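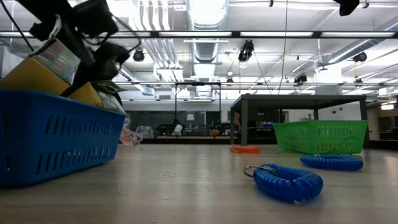
Student robot clubs should score the boring objects first. Our club at Susstead spent January arguing over the rules for its sorting event, and the argument came down to which items belong in the draw. One group wanted boxes only. A box has flat faces and fixed corners, and a planner can treat it as a known shape. The other group, mine, wanted things like the coiled plastic key bands on the table beside the blue basket, and the crumpled clear bag hanging over its end. A coil changes outline whenever it is touched. A clear bag gives a depth sensor very little to work with.

The Ollus rules award 3 points for any item moved from one basket to the other, whatever the item is. Teams respond to that sensibly: they tune for boxes and skip the rest. I read the logs of one team that had recorded 1,991 grasp attempts. Nearly all were on cartons. The students had learned a great deal about cartons.

I would keep the flat score and require every team to attempt each item in the draw - a failed attempt costs time and nothing else. Failures should be logged with the gripper width and approach angle, in the same file as the successes. A team with 2,000 mixed attempts has something worth presenting. The draft I sent to the Ollusari organizers says this in one paragraph, and the scoring table stays as it is.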